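Stelcombe tabletop trials

The Stelcombe tabletop trials are a series of comparisons of robot end effectors, arm controllers and overhead cameras, carried out at a workshop in Stelcombe under the direction of Vibeke Dalsgaard. They are known in a small field for their plain method, their slow pace and a final report that spends more pages on table preparation than on robots. The central question was how much a robot arm can do by pushing things with a stick, and how much better it does with a proper gripper. The answer was less flattering to the gripper than its supporters had hoped.

Background

Grippers are usually compared by picking things up. Dalsgaard, who had spent several years doing this, came to feel that such tests mostly measured how well the person setting up the test knew the gripper. An adjustable two-finger hand would beat a suction cup on Monday's objects and lose to it on the next set, and each maker had a set of objects it was fond of.

Her proposal was to begin with the simplest tool available, a straight rod pointing down, and to treat it as the baseline. Any gripper that could not sort blocks on a tabletop faster than the rod would have to explain itself. Two makers declined to take part on these terms. A third, Ojeda, sent a gripper and a long letter about how it should be used, both of which were put to work.

Equipment

Three controllers or tools appear by name in the report. Sallow is a motion controller written at the workshop, which replans the path of the arm after every short push. Ultel is an older controller that plans a whole push in advance and carries it out with great confidence, whether or not the block is still there. The Ojeda gripper is a parallel-jaw hand with rubber pads, which arrived with a spare set of pads and used them.

The arm was the same throughout. Tools were changed at the wrist, and the camera pose was checked again after each change. The report describes this check in detail and recommends it to others in a tone that suggests it was once skipped.

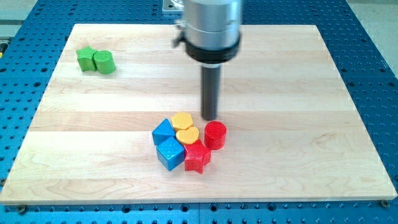
Pushing is harder than it looks, and the trials devoted most of their time to it. A gripper that has closed on a block knows more or less where the block is, while a rod has only an opinion. The block may slide, spin or wander off to one side, depending on where the tip meets it and what the surface underneath is doing. Shape matters a great deal. A cube offers a flat face and generally goes where it is sent, but a cylinder touches the rod along a narrow line and tends to roll around it, and a star has notches that can catch the tip. The board layouts mixed these cases on purpose: the red star and the red cylinder share a color but not their manners, and the same goes for the green pair, which in this layout sits off by itself near a far corner while the other six blocks crowd together toward the middle. A pair left in a corner tests reach. A crowd tests patience, as the tool has to get at one block without taking its neighbors along.

Method

Each trial began with the blocks laid out on the board and an instruction typed in everyday language, such as "put the heart next to the cube" or "move the yellow hexagon away from the others." The tool then had 2 minutes. A trial counted as a success if a person looking at the finished layout, without having seen the instruction, could pick it out from a short list. Dalsgaard preferred this to measuring distances, on the grounds that the distances had been argued over for most of January and the arguments had produced nothing but distances.

Each combination of tool and controller was given 280 trials. Layouts were repeated across combinations so that no tool could complain of being dealt a bad hand. The arm was stopped and the wrist checked for play after every 20 trials.

A block pushed off the board ended the trial at once. The report lists these cases under the heading "Departures."

Results

The rod with Sallow did best on instructions that involved moving a block a short way across open wood. Its habit of stopping to look after each push made it slow to watch, but it seldom had to undo its own work. The rod with Ultel was quicker when a block behaved itself and a good deal worse when it did not. Observers noted that it would sometimes finish a long, graceful sweep some distance from the block it was meant to be moving.

The Ojeda gripper was clearly better at taking a block out of a crowd, as it could lift where the rod could only shove. It was worse when blocks touched, because the jaws needed room on both sides and there was none. In these cases it often nudged the blocks apart with its closed fingers before picking one up, which the report describes as "using the gripper as an expensive rod." Ojeda's reply, printed in full as an appendix, objects to the word "expensive."

On single-block moves over open board, the gap between the rod and the gripper was small enough that the report declines to name a winner. It does name a loser, in the form of the first overhead camera, which had trouble with glare from the wood and was replaced after 15 trials. Those trials were thrown out and run again.

Reception

The trials were received politely. Critics pointed out that a flat board and molded blocks are kind to a rod, and that few real jobs consist of sliding a plastic heart toward a plastic cube. Dalsgaard agreed with this in print and added that few real jobs consist of picking up the objects in a gripper maker's demonstration, either. The two makers who had declined to take part both wrote to say that their products would have done well.

The method has since been copied in several student projects, usually with fewer trials and a smaller board. Sallow is still in use at Stelcombe. Ultel has been retired from pushing and now runs a fixed pick-and-place routine, where the parts are held in a tray and cannot leave.

See also

End effector
Nonprehensile manipulation
Camera calibration
Parallel-jaw gripper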